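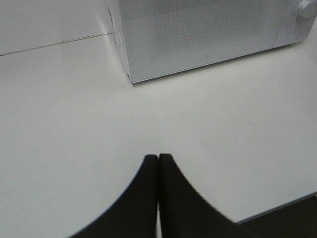
On 9/19/22, Pylyp Mykhailiuk wrote:

> Has anybody on the list moved their recall reminders from postcards to text messages without making the front desk miserable? We're two doctors and a nurse practitioner, and our postcards go out whenever someone has a free afternoon, so you can guess how often that is. Our vendor wants us to turn on texting for everyone at once. I'd like to hear from a practice that has done it, mostly about the consent part and about what happens to the phones the week after.
>
> Also, do you let patients text back? My partners are split on it.

Hi Pylyp, and hi everyone,

We did this in May at both of our offices, Otcombe and Wasthorpe, so it's all still fresh and I have opinions! We're on Paltadia for scheduling, which may or may not be what you have, but I think most of it carries over.

First thing, please don't turn it on for everyone at once. Our vendor rep pushed for that too. We ran the overdue report and got 1,585 patients who hadn't been in for their annual visit, and I about fell off my chair. Then I sorted it by contact information, and 657 of those had only a landline or no phone number worth keeping. So a big chunk of the list was never going to get a text no matter what we paid for. They still get a postcard. I know that isn't what you wanted to hear about postcards, but the pile is a lot smaller now and it goes out on the first of the month, period.

For the rest, we sent 300 texts the first week, Wasthorpe patients only (it's the quieter office and they have three people up front). The phones were busy, especially before lunch, but we got through it. The second batch was about 600 and that one I would do over. I let it go out at 8 in the morning, right on top of the sick calls, and Otcombe had people on hold for ages. Now everything goes out at 1:30 in the afternoon in smaller bunches. If your system lets you set an hourly limit, set it low and leave it there for a while.

On consent – we already had a line on the intake form about phone calls and "other communication," and our attorney didn't love it. We added a separate checkbox for texts with its own signature line, plus a spot for the patient to write the number they want used. That last bit matters more than I expected. Half the numbers in our charts turned out to belong to a spouse, or to a parent of somebody who is now 24 and would really not like Mom getting the message about her appointment. We don't text anyone who hasn't signed the new form. It made the start slower and I'm glad we did it that way. Talk to your own attorney though, I'm just an office manager with a long memory. 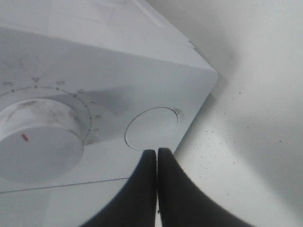
As for wording, we keep it so plain it's almost rude. Practice name, "you are due for a visit," the phone number, and how to opt out. No doctor's name, no type of visit, nothing that says what they're being seen for. One of our doctors wanted to add a friendly line about flu shots and it pushed the thing over into two messages, and they arrived backwards on my own phone when I tested it. So that came out.

Texting back: we said no at first and then people did it anyway! They'd answer "ok tues?" and it went nowhere, and then they were upset that we hadn't called. What we have now is an automatic answer that tells them nobody reads replies and to please call the office, or 911 in an emergency. It isn't elegant, but the complaints dropped off. If your partners want real two-way texting, figure out who is reading it at 4:45 before you say yes. We talked about handing that off to Vakulenko, who do our after-hours answering, but the quote came in higher than I could defend, so it's parked until the new budget.

A few odds and ends I wish I'd had written down:

Check the time zone setting. Ours was an hour off.

Take deceased and transferred patients off the report by hand the first time. The filter missed several of ours, and those are awful calls to get.

Make sure opt-outs get into the chart as well as the texting screen. Ours didn't until I asked for it, and the nurses had no idea who had said stop.

Tell your billing person it's coming. Mine found out from a patient and I heard about it for a week.

I can send you our checkbox wording and the one-page phone script the front desk uses, just write me off list. And if anybody else has gone the two-way route in a small office, I'd love to know what you're paying and whether your staff still speak to you.

Good luck with it – start with the quiet office!

Darlene
Office manager, Otcombe and Wasthorpe

Search the archive: Enter keywords All lists This list only Go

Recent threads on this list
Re: Sample letter for closing a panel to new patients
Fax line keeps dropping after phone upgrade
Re: Re: How long do you hold a no-show slot?
Portal sign-ups at check-in, tablet or paper?
Cross-training billing and front desk

Contact the list owner | Copyright Practice Managers Mailing List | Back to top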